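Placemat

A placemat is a flat piece of material laid on a table to mark one diner's setting and to protect the surface from scratches, food and heat. It covers less of the table than a tablecloth and can be removed and cleaned separately.

History

Individual table coverings came into household use after the full tablecloth. An inventory drawn up in 1809 for the Medora estate lists "small cloths for the table, 8, and 2 worn." The textile historian Soledad Troncoso has argued that these were laid under plates at informal meals, when the large cloth was kept in storage.

Materials

Common materials include cotton, linen, cork, bamboo, paper and vinyl. Fabric mats are usually hemmed and can be machine washed. Plastic mats are wiped clean and may soften or curl near hot cookware. Cork insulates well but stains easily.

Shape and pattern

Most placemats are rectangular, and round and oval forms are used mainly on round tables. Woven patterns may be geometric, striped or wavy, and some mats have a raised border.

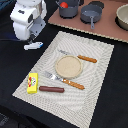
In a formal setting the mat lies parallel to the table edge, with the plate in the center, forks to the left and knives to the right. Glasses may stand on the mat or just beyond its upper corner.

Care

Fabric mats are stored flat to prevent creases. Vinyl mats should not be stacked while damp.

See also

Coaster
Table runner
Tablecloth
Trivet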